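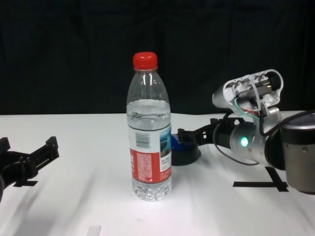 Can people now use Skenen without a mouse?

Most of the program can be used from the keyboard alone. Opening a file, moving between pages, searching, adding a bookmark and changing the text size all work. The print window and the annotation panel do not work yet, and both are covered further down.

Progress report to the Brindano Fund
Project: Keyboard and braille access in the Skenen document reader
Prepared by Leonor Veloso, with notes from Gitau Mrema and Chepkoech Waweru

Work since the last report

The last report ended with the menus finished and the toolbar half done. The toolbar is now complete. Each button has a name that a screen reader can speak, and the Tab key moves through the buttons in the order they appear. Arrow keys move inside a group, so a user who only wants the zoom controls doesn't have to step through the whole row.

Focus used to get lost when a side panel was closed. The cursor went back to the top of the window and the user had to start over. Gitau rewrote the part that remembers the last position, and closing a panel now returns the user to the line they were reading. Long documents took more work than we planned. In a file of 2,185 pages the reader paused after every page turn while it rebuilt the whole outline. It now builds only the section in view and fills in the rest when the program is idle.

Spoken labels

Chepkoech went through every label in the program and put them in one list, 877 in all. Many had been written by programmers for programmers ("Toggle pane B" was one) and made little sense when read aloud. She rewrote these in everyday words and removed the duplicates. Where a label must stay short on screen, we added a longer spoken version. Users can turn the longer versions off under Preferences, Speech, Short labels. This was not in the original plan. Two of our testers asked for it, and it was a small change.

Kazue Hayashi is checking the Japanese translation against the new list. Punctuation is the main problem there. Some speech voices read the full-width brackets aloud every time, and we would like to fix it in the labels and leave the voices alone.

Braille output

Skenen now sends text to a braille display through the Lukumay library. Plain paragraphs, headings and simple lists come through correctly. Tables are sent one row at a time, with the column name in front of each cell. Users can switch the column name off with a key command once they know the layout.

We had hoped to have math support in this period as well. It is not ready. Lukumay changed the way it handles nested fractions in its latest release, and our code depended on the old way. Gitau has kept us on the older release for now. 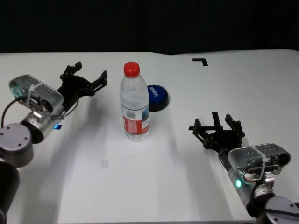 Moving to the newer one is the first job in the next period, and math will follow after it. We don't expect to ask for extra money for this. The hours will come out of the time set aside for themes, where the high-contrast work went faster than planned – the color settings were already kept in one file.

Testing

Gladys Laizer ran the user sessions. Each tester got the same set of tasks: open a report, find a named section, read a table, mark a passage and come back to it later. Finding a section was the easiest. Marking a passage was the hardest, and several testers gave up on it. The shortcut for starting a selection was the same as one used by their screen reader, so the key press never reached Skenen.

We changed the shortcut and added a screen where users can set their own. It warns them if a key is already taken by the operating system. It can't detect every clash with other programs, and the help page says so.

Gladys also wants the "end of document" sound to be quieter. It plays at full system volume whatever the speech volume is set to. The fix is written and waiting for review.

Not done

The print window still traps the keyboard. Once the user has tabbed into the page range box, only Escape gets them out, and the settings are lost. The window comes from Rerard, the toolkit we build on. We have reported the fault to its maintainers and sent a patch. If it isn't accepted by September we will ship our own print window.

The annotation panel can be read but not edited from the keyboard. Work on it starts after the braille changes.

The user guide is behind. The chapters on speech and shortcuts are done, the braille chapter is a draft, and there is nothing yet on tables.

Budget

Spending is in line with the plan, and 50 percent of the grant has been used. The only change between lines is the move of hours from themes to braille described earlier. Payments to testers were made on the agreed terms. The signed sheets are with Leonor and can be sent on request.

Next period

Move to the current Lukumay release. Math in braille. Editing in the annotation panel. Remaining chapters of the user guide. A second set of user sessions, which Gladys would like to hold before the shortcut screen is translated, so that any changes to the wording only have to be made once.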